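Windia Clothes Folding, README
Maintained by Iolo Mostyn
Last updated 24 August 2019

Windia covers folding and stacking everyday clothes in a bedroom. There are 153 sessions and 1,827 clips. Each clip is one item, from the first touch until it is let go. Clips where the item fell on the floor are kept and marked "dropped" in the notes column.

The work surface is a green woven mat with a tan border. Larger pieces are spread flat on it before the first fold.

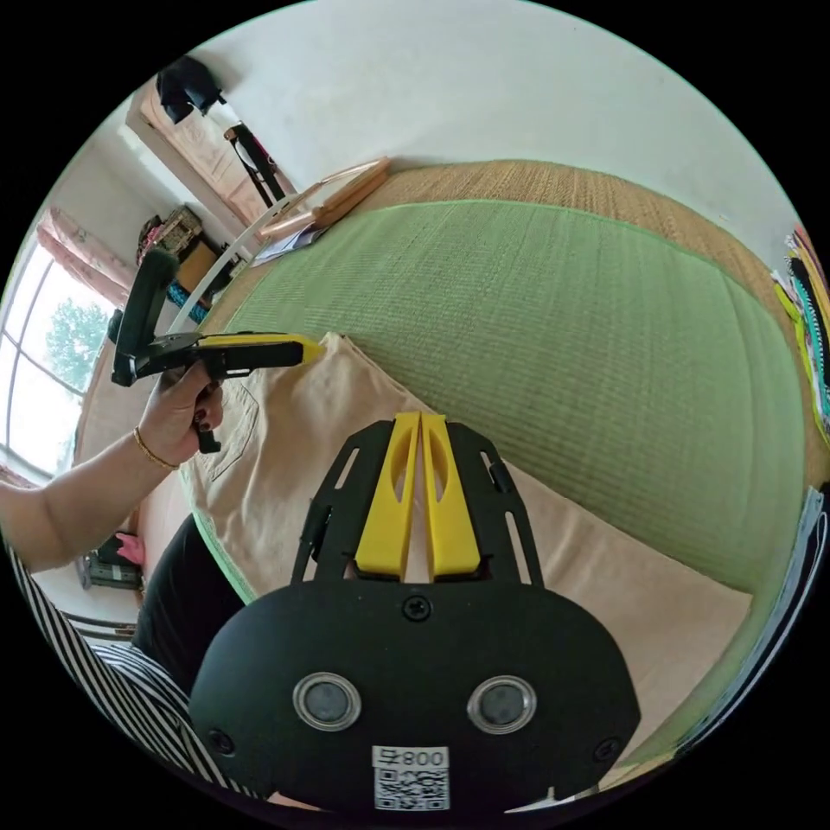 Item names come from a short list: top, trousers, towel, knit, other. Use "knit" for anything with a raised texture, even if it is thin. Stacks are labeled once per session, bottom item first. Colors are written as plain words, with no shades.

Known problems: in July the Santoso sessions used "pants" for trousers. Almost 318 rows still need to be changed.

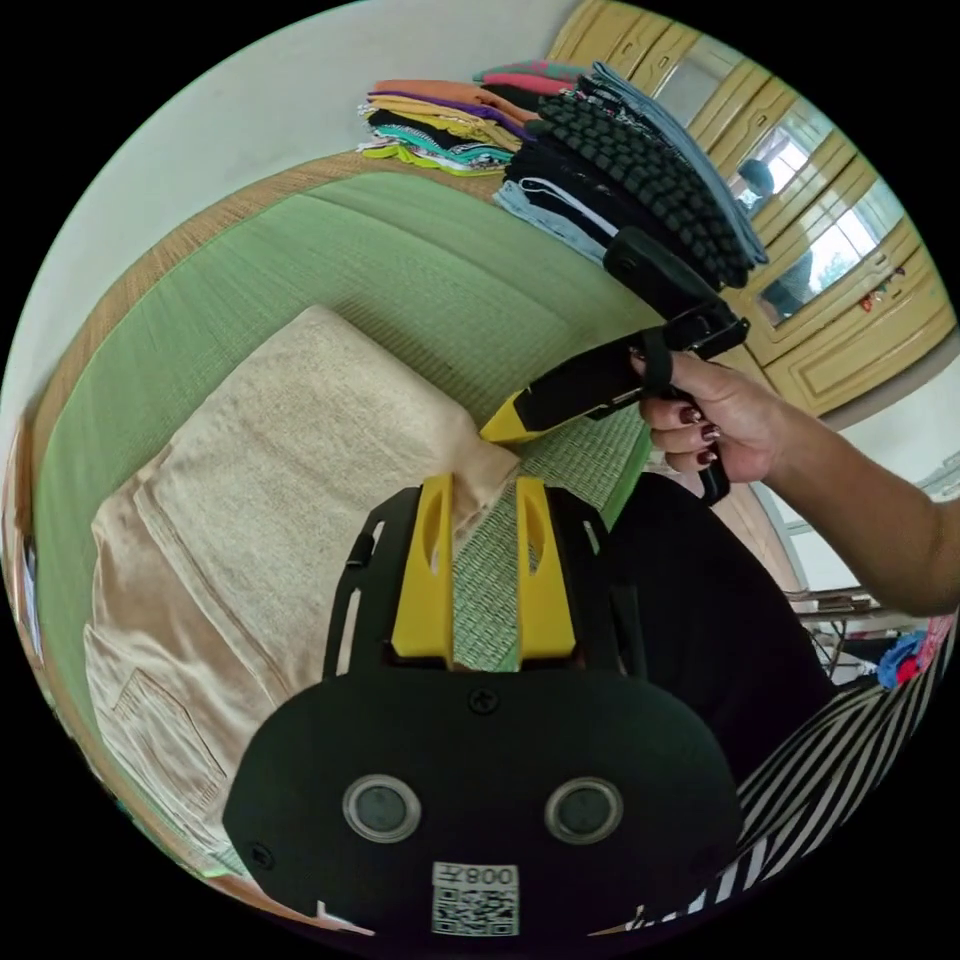 Windia README, p. 2

Towels are folded on the same surface as clothes and share the same columns. Leave the pocket column blank for them.

Send corrections to Iolo with the session number and the row.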